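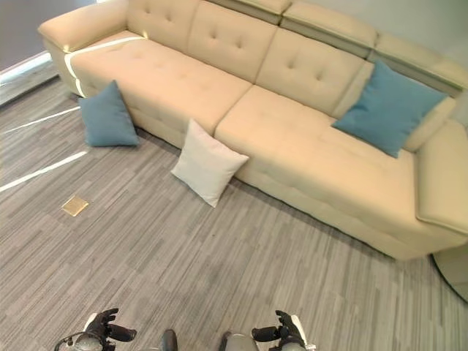
Bamden library swaps Saturday-style story hour for an evening read-in

Well, I finally made it over to the Bamden branch for the new evening read-in, and I'm so glad I did! It started in November and runs until 8 p.m., which suits those of us who can't get across Kornosdale in the middle of a workday.

The idea came from Beca Prosser at the front desk (she also picks the books, and she has very good taste in ghost stories). You bring whatever you're reading, you get a cup of tea, and for the first stretch everybody just reads. After that, anyone who feels like it can share a page or two out loud. I chickened out, but Ayuba Gbeho read us the opening of a sea story he's had since he was a kid and I've already put my name down to borrow it.

There's room for up to 34 people, and kids over 6 are welcome with a grown-up.
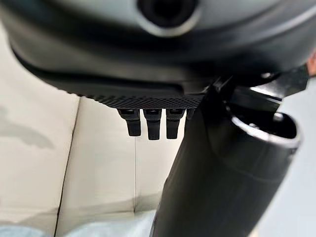 Tea and cookies are free for now, though there's a jar by the door if you want to chip in. I asked Beca if they'd keep going through the winter and she said yes, so long as folks keep showing up. She's also hoping to add a large-print shelf, and Marjatta Riihimäki has offered 3 boxes of mysteries to get it going.

You don't need a library card to come along, only to take something home. Parking is behind the building, and the side entrance on Lacroix Street stays open after the main doors are locked.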